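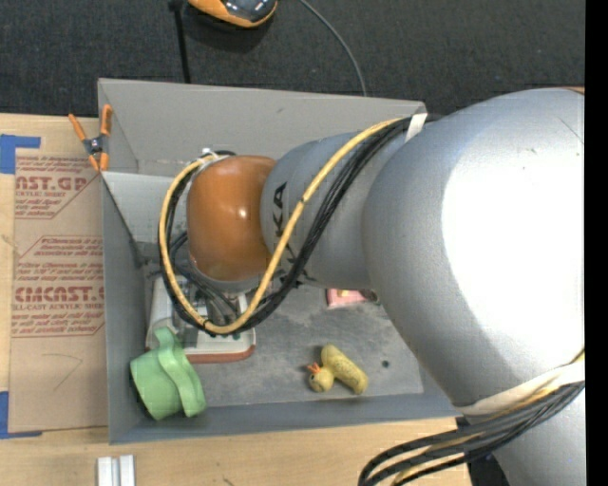
Search news Enter keyword Go

Ratumby adds second tote size at Pirnwood packing hall

Ratumby has brought a second size of open tote into use at its Pirnwood packing hall, following a trial that ended in August. The new container is a plain rectangular bin with smooth inner walls and no lid. It replaces the ribbed type on 4 of the hall's packing lines.

The bins are supplied by Trameo, which delivered 600 of them in two batches. Each is rated for a load of 70 kg, although the hall's own working limit is lower and has not changed. Ratumby said the smooth wall was chosen after small cartons kept catching on the ribs of the older bins when orders were lifted out.

Bench heights have been altered to suit. The taller wall meant that the rim stood too high on the existing tables, so the tops on the affected lines have been lowered and the stops at the back moved. Hughes, the fitting-out firm, carried out the work over 2 night shifts, with packing resuming at 6 am each time. Carpet in the adjoining sample room was left in place.

Older bins will stay in use for returns and for mixed loads, where the ribs help to keep dividers upright. The two types do not nest in each other and are to be stacked separately. Labels go on the short side of the new bin, 70 mm below the rim — the scanners on the outgoing conveyor have been reset to match.

Scuffs on the inner walls are being logged during the monthly check. Marks alone will not lead to a bin being withdrawn, but a split at a corner or a bowed base will. Withdrawn bins are returned to Trameo for regrinding.

Ratumby has not yet decided whether to extend the change to the remaining lines at Pirnwood. An order for matching lids has been placed on hold.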